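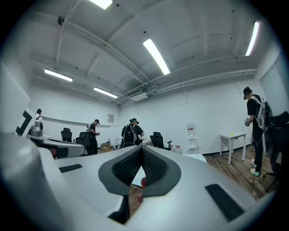
Long lights under the ribbed ceiling, brown wooden floor below.

If you've got a white workroom with a curved ceiling and you're tired of it feeling like the inside of a fridge, come sit by me. I spent most of February fussing over the lighting in ours, and I'm pretty happy with where it landed (my neck, less so!).

Start by just turning everything on and walking around. I did it at 7 in the evening so daylight wouldn't fool me. Carry a sheet of white paper and a pencil, hold the pencil over the paper at each spot where people work, and look at the shadow. One soft, blurry shadow is great. A hard dark one means that spot leans too much on a single tube.

Next, sketch the ceiling. Mine looked like a bowl of spilled noodles, but it was good enough to mark which tubes I wanted to swap. Read the printing on the end of the old tube before you shop, and match the length and the fitting. I skipped that and had to send 2 back to Fledberg, who were very nice about it.

Now the swap itself. Power off at the breaker, then let the tubes cool. Use a proper stepladder and get a friend to take the other end, because long tubes wobble like crazy. Karim Akl held mine and only complained once. Quarter turn, ease it down, wipe the dust off the fitting with a dry cloth, new one in, quarter turn back. If your pipes run along the ribs the way ours do, wipe those too while you're up there. Yuck, by the way.

Anything to do with the wiring goes to an electrician. Selvaraj Fakir did ours and charged 100 dollars for moving one switch.

Then do the pencil test again with people standing where they normally stand. Bodies block a lot of light! I ended up sliding one table over by 31 inches, and that fixed the last dark corner.

Old fluorescent tubes can't go in the regular trash, so call your town and ask where they take them.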